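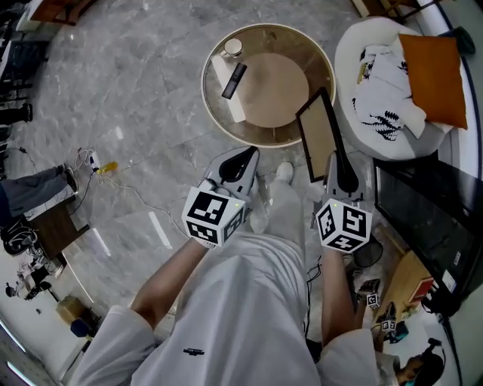

Den Boden, meint Nyokabi Mrema, merke man erst, wenn er einen nicht mehr friert, und das sei nach dem vergangenen Winter wohl das größte Lob, das sie zu vergeben habe. So oder so ähnlich klang es am Dienstagabend in Gillholm noch öfter, als die Genossenschaft Mfaume in den Gemeinschaftsraum eingeladen hatte, um nach der ersten Heizperiode mit dem neuen Nahwärmenetz Bilanz zu ziehen. Es gab Tee, es gab zwei Bleche Streuselkuchen, und es gab erfreulich viel zu erzählen.

Zur Erinnerung für alle, die in den letzten Monaten vor lauter Baugruben den Überblick verloren haben: 44 Häuser in Gillholm hängen inzwischen an der gemeinsamen Leitung, die von der Heizzentrale am alten Güterschuppen bis hinunter zum Mühlweg führt. Insgesamt wurden 1324 Meter Rohr verlegt, ein gutes Stück davon unter der Dorfstraße, die deshalb im Sommer und bis weit in den Herbst hinein nur auf einer Seite befahrbar war. Wer in dieser Zeit zum Bäcker wollte, musste den Umweg über den Friedhof nehmen und hat dort vermutlich mehr Nachbarn getroffen als sonst im ganzen Jahr.

Hefin Gwynne, der die Abrechnung für die Genossenschaft vorbereitet hat, brachte die Zahlen mit, auf die viele gewartet hatten. Ein durchschnittlicher Haushalt zahlte in der ersten Heizperiode fast 208 Euro weniger als im Jahr davor mit der eigenen Anlage. Er bat allerdings herzlich darum, diese Summe nicht gleich für den nächsten Urlaub zu verplanen, denn der Winter sei mild gewesen und der Preis für die Hackschnitzel werde im Herbst neu verhandelt. Geliefert werden sie weiterhin aus Trancombe, wo man das Holz aus der Durchforstung ohnehin loswerden möchte.

Ganz ohne Ärger ging es natürlich nicht ab. Im Januar fiel an einem Sonntagmorgen eine Pumpe aus, und in den Häusern am oberen Ende der Leitung wurde es bis zum frühen Nachmittag recht ungemütlich. Pendo Mwaipopo vom Vorstand entschuldigte sich dafür noch einmal in aller Form und versprach, dass eine zweite Pumpe als Reserve eingebaut wird, und zwar noch vor dem Herbst. Auch die Übergabestationen der Marke Zinik, die in den Kellern hängen, hatten anfangs ihre Eigenheiten: In drei Häusern brummten sie nachts so vernehmlich, dass nachgebessert werden musste. Inzwischen herrscht dort Ruhe, und die Betroffenen nickten am Dienstag zumindest sehr freundlich, als das Thema zur Sprache kam.

Länger diskutiert wurde über die Fußbodenheizungen, die etliche Familien im Zuge der Umstellung gleich mit haben einbauen lassen. Jui-lin Peng, deren Büro die Planung begleitet hat, riet dazu, die Vorlauftemperatur eher niedrig zu halten und die Thermostate nicht jeden Tag zu verstellen. Gerade ein Steinboden brauche eben seine Zeit, bis er durchgewärmt sei, gebe die Wärme dann aber noch lange ab, wenn draußen schon wieder die Sonne scheine. Bei dicken Teppichen war sie weniger begeistert, und es entspann sich ein recht lebhaftes Gespräch über geerbte Perserteppiche, das die Tagesordnung ein wenig durcheinanderbrachte.

Wie geht es nun weiter? 10 weitere Haushalte, die meisten davon im Lindenwinkel, haben Interesse an einem Anschluss angemeldet. Ob die Leitung dorthin verlängert wird, soll die Mitgliederversammlung im Juni entscheiden. Wer sich vorher noch ein Bild von der Technik machen möchte, kann die Heizzentrale nach Absprache besichtigen; Anmeldungen nimmt Pendo Mwakyusa im Gemeindebüro entgegen, am besten vormittags. Die schriftliche Abrechnung geht allen Mitgliedern im Mai mit der Post zu.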